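Thread on paper grain and why your accordion albums won't close flat. I bind for Gape, mostly small photo albums, and this question fills my inbox every November.

1/ Paper fibers line up in one direction as the sheet is made. A fold that runs with the grain lies down. A fold that runs across it cracks on the outside and springs back on the inside.

2/ In an accordion spine every fold is a hinge. If the grain runs across the hinges, each one pushes open a little. You won't notice it on one fold. On a full spine the cover gapes at the fore edge and no amount of pressing fixes it.

3/ Grain should run head to tail, parallel to the spine. This applies to the spine strip, the pages, the cover boards and the cover paper. Mixing directions is how boards warp.

4/ Testing: bend the sheet over without creasing it and press lightly with your palm. Turn it a quarter and repeat. The direction with less resistance is the grain. With heavy chipboard, flex it between both hands.

5/ If you can't feel a difference, cut a small square from the offcut, mark which edge was the top, and dampen one side. It curls into a tube. The grain runs along the length of the tube.

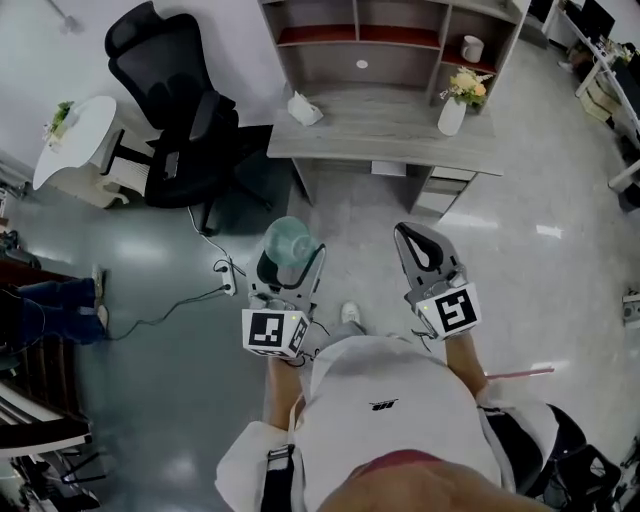
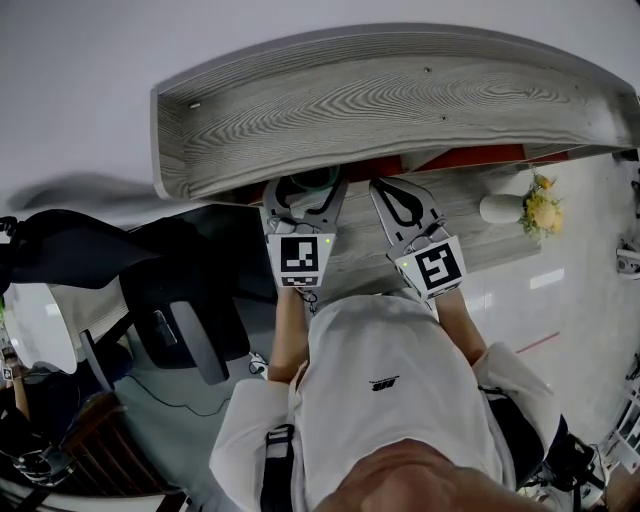

6/ Square sheets sold for scrapbooking rarely have the grain marked, and it can change between designs in the same pad. I had a Catach pad where the solids ran one way and the florals the other. Test every sheet that will be folded.

7/ Weights. My spine strips are Drasteten cover stock. Text-weight paper folds nicely but sags once photos are mounted. Anything much heavier than the cover stock needs scoring twice.

8/ Score on the side that will be the outside of the fold, so the ridge ends up inside. Bone folder and a steel rule. A scoring board is fine if its grooves are true. Mine drifts at the far end, so I check the last score against the first.

9/ Glue: PVA thinned with a little water for paper to board, double-sided tape for the hinges. Wet glue on a hinge swells the fold and undoes the work in 3/.

10/ Press under weight overnight with wax paper between the cover and first page. I leave mine for 2 nights if the boards are covered in cloth.

11/ Kojo Quansah asked if an album already made cross-grain can be saved. The pages can. Slit them off the hinges, fold a new strip the right way, remount. The cover usually has to go.

12/ Fastton ribbon ties will hold a springy album shut, if it's a gift and you're out of time. Sew or glue the ribbon under the endpaper before pressing.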